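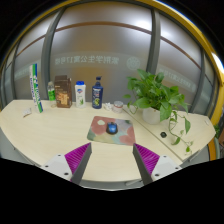

Gripper budgeting is the part of automation planning that covers hand-held and arm-mounted grippers together with their wearing parts. The purchase price is usually entered first, followed by finger inserts, brackets and spare screws. The Fellau method sets aside 40 per cent of the price for parts over three years. Zwahlen instead budgets by use, with one set of inserts for every 1000 grasps. Small buyers such as Grestach commonly order 5 sets at a time.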